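**Who Does the Dishes? Shared kitchens at Asham Hall**
Janka Vaněk and Hok-lam Lui, July term

We set out to learn why dishes pile up in shared kitchens. Our tutor, Niamh Ó Ceallaigh, suggested we might begin with our own, and we chose to take that as methodology.

For 14 days we logged every item left in the sinks on 3 floors. The total was 221. Mugs led easily. One saucepan was logged on nine straight days and has been treated as a single case with complications.

We also ran a survey. Every person who answered said they wash up right after eating. This does not fit well with the 221 items, and we discuss it under "Limitations."

Floor two tried a chore chart. It held for four days, until Yu-ting Yen pointed out that the chart listed two people who had moved out in the spring - and that they were doing no worse than the rest of us. Floor three had no chart and the cleanest sink. It also had the fewest cooks, so we would not build a theory on it.

Next time we would log meals as well as dishes, and pick a kitchen we don't have to eat in.
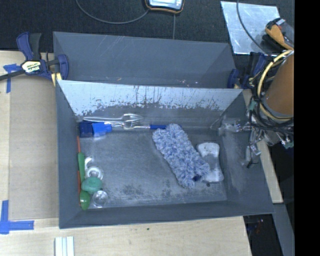 *3 min read*

Kitchen logs and the blank survey form are in the appendix. The saucepan has its own page.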